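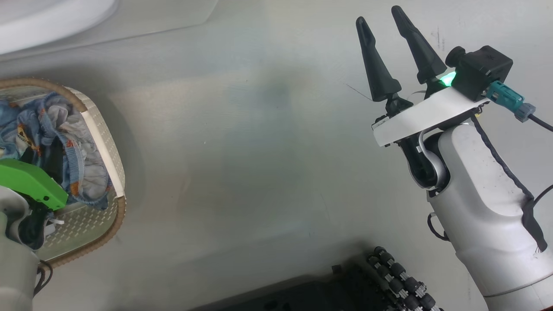 Laundry tips: getting it out of the machine and into the basket

The hard part of washing is done by the machine, which is why the rest of us get so worked up over the bit that's left. A few habits from the utility room at Trellgate, where Markos Koutsoukos has been telling people off about socks for years.

Basket first, door second

Put the basket on the floor right under the porthole before you pull anything out. Whatever slips goes in the basket. Do it the other way round and you'll be chasing a pillowcase over the tiles with your foot, which fools no one.

Take the top thing first

Resist the great armful. It always contains one trouser leg that is tied to everything else in the drum, and you end up delivering the whole load like a calf. Lift the top piece, shake it once, drop it in, carry on.

Look at the door glass

Washing powder, hard water and fluff all like to settle low on the glass. Wipe it with a damp cloth and a splash of white vinegar, then dry it with an old tea towel. Markos uses a T-shirt from a fun run in Grarska that he did not finish. 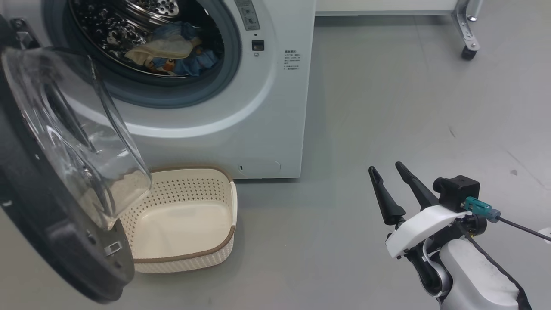 Door wide open, basket underneath, washing still in the drum.

Run a finger round the rubber

Pull the fold of the seal back gently and see what's living there. I have had hairgrips, a bus ticket to Prasville and a baby sock that belonged to no baby we know. Dry the fold while you're in there and leave the door ajar afterwards.

The filter

It's usually behind a little cover low down at the front. Lay a towel and a shallow dish before you open it, and turn the cap slowly. I skipped the dish in November and washed the hall floor without meaning to.

Pick a basket with holes

Damp washing wants air, and a solid tub goes sour by teatime. My sister Nel swears by wicker, but wicker snags tights and she doesn't wear them. Plastic with small holes does very nicely and can be rinsed in the bath.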